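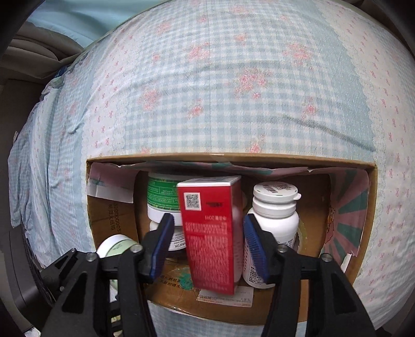 Posted 9/19/18 by the Candcombe House events desk
14 shares | 2 comments

Section 4: Setting up the Long Room for your ceremony

Hello again! By now you've paid your deposit and picked your package, so I'll walk you through the room itself. I've set up more weddings in here than I can remember, and this is the order that works for me.

1. Pick up the key from the Gakcombe Street entrance. The front doors stay locked until your guests are due, so don't wait there (people do, every single time).

2. Open the shutters on the garden side first. The light switches are behind the left-hand shutter and you'll never find them in the dark.

3. Decide which way you're facing. Most couples stand at the fireplace end, but I love the window end in the evening -- the sun comes right down the aisle!

4. Set out the chairs. The room is licensed for 197 seated, and that includes the two of you, your musicians and any babies in laps. Leave a center aisle wide enough for two people and a big dress.

CAUTION: Don't drag the chairs. The floor was refinished in April and scratches come out of your deposit.

5. Plug the speakers into the wall sockets marked Vida. That's the name of our sound system, and the other sockets cut out when the kitchen gets busy.

6. Do a quick sound check from the back row. If you hear a hum, turn the desk off, count to eight and turn it on again.

Note: Candles are fine on the mantel if they're in glass. Hanging anything from the chandeliers is a firm no, even ribbon.

7. Move the flowers in last. The Drirasau Room next door stays cool and has its own sink, so park them in there until you're ready -- just label them if there's another party in the house.

Allow some 2 hours for all of this, more if you're doing chair covers. When you're happy with it, ring the desk and I'll come up and check the fire exits with you before we open the doors.

Section 5 covers the changeover for dinner.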